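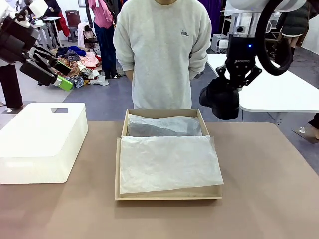

How many demonstrations does a two-armed robot need before it can unpack tissue paper from a box?
With our method, 2,000 was enough for a usable policy. We had planned for more.

Thread on the Bach method from our group at Plelldale. 3 min read

The trick is in how we pick the demos. Every 20 episodes we retrain a small model and look at where its two arms disagree with the operator. The next batch starts from those states.

38 shares · 6 comments

Tissue is awkward because it's thin and creases differently each time. Grip position matters more than grip force. We tested 3 gripper openings and kept the widest.

Main failure: the fingers pick up 2 sheets at once. Bach cut this compared with our older Jukia baseline, but it still happens most when the sheets overlap.

Next is lidded bins, same arms, same schedule. Write-up goes out in June.

11 shares · 2 comments
Print | E-mail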